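The Peredska folding bed tray: two months of breakfast at an angle
Posted 10/29/18

I have never been ill enough to deserve a bed tray, nor rich enough to have one brought to me. So when my old one, a thing with painted lemons on it, gave up a leg in September, I could have taken the hint and gone back to eating at the table. I bought the Peredska instead.

It cost 44 pounds. I mention this early so you can get the sharp breath out of the way.

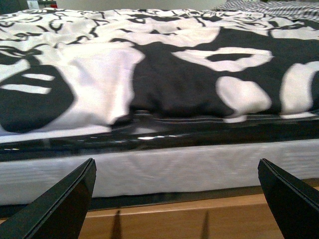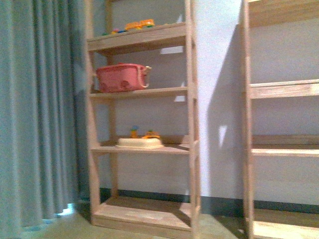 The Peredska is a bamboo tray on folding legs, with a raised lip on three sides and a panel in the middle that tilts up to hold a book or a tablet. The fourth side has no lip, and that is the side facing you. The leaflet calls this the "comfort edge". It is the edge over which a boiled egg will travel, at some speed, if you cross your ankles without warning.

Putting it together took no time because it comes in one piece. You pull out the legs, which lock with a click, and you're away. Folding them back is another matter. There is a small metal catch on the inside of each one, and both have to be pressed at once while you push the legs inwards, a job plainly designed by someone with a third thumb. I got the hang of it after a week. My brother-in-law, Ravindra Tyagi, did it first time and has brought it up at two family meals.

Height, then. The legs have 2 settings, Low and High. Low suits a person with very thin thighs or no thighs. High is fine, and I've left it there. If you are tall, or like to sit cross-legged underneath, I'd try one in a shop first, because on High my knees just clear it and I'm no giant.

The surface is good. I'll give it that without a fight. Tea rings wipe off, marmalade wipes off, and a beetroot accident that I thought had finished it came out with washing-up liquid and a bit of muttering. The underside isn't sealed as well as the top, so if you spill and the tea creeps round, dry it straight away or it goes furry. Mine has a furry corner. We've come to terms.

Weight is on the heavy side for something meant to sit on your lap. You notice it most when carrying it loaded through a door. There are handle slots cut into each end, nicely rounded, wide enough for four fingers up to the second knuckle, after which you are relying on hope. Going upstairs with a full pot of tea I went one step at a time like a bride.

Now for the tilting panel, the reason I picked this one over plainer trays. It has 4 positions. The first is flat. The second is nearly flat. The third is just right for a paperback, and the fourth is so steep that the book looks down on you. A little wooden bar along the bottom stops things sliding off, and it manages paperbacks and tablets well enough, but a thick hardback climbs over it and lands in the toast. Also, once the panel is up, the room left for actual food is a strip down each side. One mug on the left, one small plate on the right. If you want a cooked breakfast you can't have a book, and if you want a book you had better like toast.

I did try two others before settling. The Skunonico Lounger is cheaper and has a beanbag underneath, so it moulds itself to your legs and then, very slowly, slopes. It would do for a laptop. I wouldn't put soup on it. The Sachdeva is the handsome one, dark wood and brass corners, and if you are furnishing a hotel I'd say go ahead. Its legs are fixed, so when you aren't using it you simply own a very low table. I kept tripping over it and sent it back. Roston's, the kitchen shop near the station, took the return with no fuss, even though I'd lost the receipt and one of the cardboard corners.

Storage is where the Peredska wins. Folded, it's as thin as a chopping board and slides down beside a wardrobe or behind a door. The Skunonico has to be stored on top of something, where it sits looking like a large cushion with a lid.

A few grumbles. The rubber feet leave faint marks on pale bedding, which wash out at 40 but are a nuisance. One of the feet came off in the third week and I glued it back on. The bamboo creaks when you lean on it, loudly enough to wake a sleeping spouse, and mine has asked me to lean less. And the leaflet advises oiling the whole thing once a month, which I read, agreed with, and have not done.

Would I buy it again? Yes, though I'd wait for a sale. It's steady, it cleans up well, and it folds away to nothing once you've had words with the catches. Anyone who breakfasts in bed with a book and modest plans for the toast will get on with it. Anyone who wants eggs, beans and the Sunday papers needs a bigger tray or a table.

Spare feet can be ordered from Peredska by post, by the way. I found that out after the glue.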